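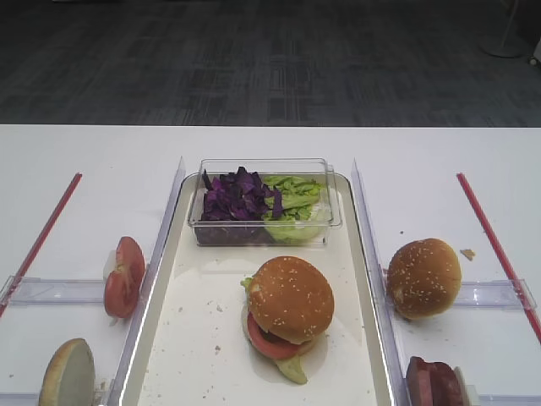 March 7, 2019

Up too early again. Still dark, radiator doing its knocking thing. Coffee, half a bagel standing at the sink. Writing this at the kitchen table before I lose the day – have to be on the 6 train (well, the 6 o'clock one, the line is something else) to Nedport tonight and nothing is packed.

The move then. Lease came through from Limach, signed it on my phone in the parking lot behind work with my glove in my teeth. Didn't read page 3 properly. Went back and read it after, it's the pet clause, fine, no pets. Rent is 1,079 a month, more than here, less than the place with the slanted bathroom. Did the math on the back of the gas bill and then again on a clean piece of paper because I didn't like the first answer. Same answer.

Keep thinking about the window in the back room over there. You can see a bit of the river if you stand next to the closet. Would put the desk there. Desk might not fit. Forgot to measure when I was there, measured the wall with my feet like an idiot and now I can't remember if it was with shoes.

Called Mom's old piano guy about moving the upright. Wants it done before the stairs get painted, which I didn't know they were doing. He said the last one he took up a stairwell like mine left a groove in the plaster the whole way. Great. Might leave it. I haven't played since December and even then it was just the left hand of something. But I'd feel it not being there. Need to decide by tomorow.

Boxes. Got 20 from the liquor store, the good ones with the dividers. Glasses done. Blue bowls done. Found the Zudiston map in the bottom of the linen cupboard, the one from the hiking trip, still with the pencil line where we went wrong at the reservoir. Sat on the floor and looked at it much too long. Cupboard still not empty.

Threw out: curtain rings, one ski glove, all the batteries I couldn't tell were good or not, a jar of something. Kept: the bad lamp. I know.

Work was nothing much. Meeting ran over. Ate a granola bar in it and got looked at. The Cheon order is late again so the whole second half of the month slides and I'm supposed to be sorry about it on the phone, and I was, for most of an hour. Asked for two days off for the move and got them, no fuss, after practicing in the car what I'd say.

Later – back home, ten minutes. Rain now. Neighbor's music through the wall, the slow song again, will miss it a little? Didn't expect to write that.

To do still
electric, both adresses
library books (the long one is overdue)
key copy
call about the piano, yes or no
tape, more tape
mail forwarding form

Shoulder hurts from the book boxes. Should have used small ones for books, everybody says so, I said so myself last time. Bag's by the door, no socks in it yet. Going to get socks and then go.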